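Re: Gripper budget for next term
Posted to the Batis list, 2/2/19

> We've got 903 dollars left in the equipment line and it has to be committed before the end of February.
> Orkance want most of that for one finished gripper. Is anyone printing their own fingers instead?
> And do you buy in pairs?

Hi all,

Yes, we print ours, and I'd do it again! The green fingers come off our own printer, and the only bit I'd never skimp on is the brass inserts (we buy a bag of 200 from Yordanov and it lasts ages). Screwing straight into plastic is fine until you've had the thing apart a few times, and then you're reprinting a whole finger on a night when you wanted to be home.

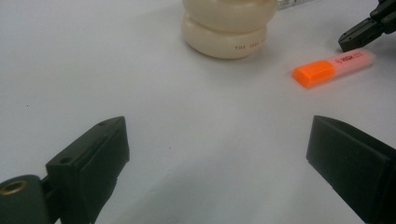 Hand-held fingers in green, the black gripper over by the highlighter.

As for pairs — I'd budget for them, plus spares. Our sheet for the year has 13 spare fingers on it, which looked greedy when I typed it in and doesn't any more. Put filament on its own line too, or it'll get eaten by something else.

One thing I'd leave out is fancy test objects. Cesport sell a nice boxed set, but pens and whatever tubs are in the cupboard have kept us busy for months, and I'd sooner put the money into a second colour of filament and a decent set of hex keys.

If you do go with Orkance, ask about freight before you sign. I got stung for an extra 20 dollars on a tiny parcel and I'm still grumpy about it.

Happy to send the spreadsheet to anyone who wants it, just reply off list.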